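Packing Light, Carrying Far: How Students Load Their School Bags
Year 10 Design and Health Project, Kunditz Secondary College
Final report, 04/08/2026

Why we picked this topic
Our group started with a simple complaint: sore shoulders by lunchtime. We wanted to know whether the weight itself was to blame or the way the bag was worn, and it ended up being a brilliant project because every student in the building had an opinion on it!

What we did
We surveyed 546 students across the college and weighed the bags of 79 who agreed to stop at our table before first bell. Each person told us how they got to school, how long they carried the bag and whether they used one strap or two. We also borrowed three styles of bag from the Kivar outdoor shop and loaded each with the same textbooks for a lap of the oval — our favourite part by far.

What we found
Of the 546 surveyed, 390 said they had felt neck or shoulder soreness during the term. Of the 79 bags we weighed, 42 were heavier than the limit we had set, which was a tenth of the owner's body weight. Walkers on the Sadowski Road side of the college had the longest carry, and they were also the keenest to talk to us.

Strap length made a bigger difference than we had guessed. On the oval, a bag worn low swung around and pulled us backwards, while the same load worn high and snug felt kilos lighter. We were thrilled with how clear that was, even with only our own group as testers.

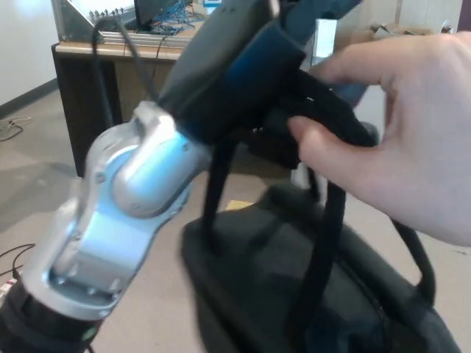

Figure 1. Black bag straps held by hand and gripper.

What we would change
We only weighed bags on one morning, so sports gear and instruments probably threw things out a bit. Next time we'd spread the weighing over a fortnight. We have asked to repeat the survey in September, and the student newsletter, Radar, has offered us a page for the new results.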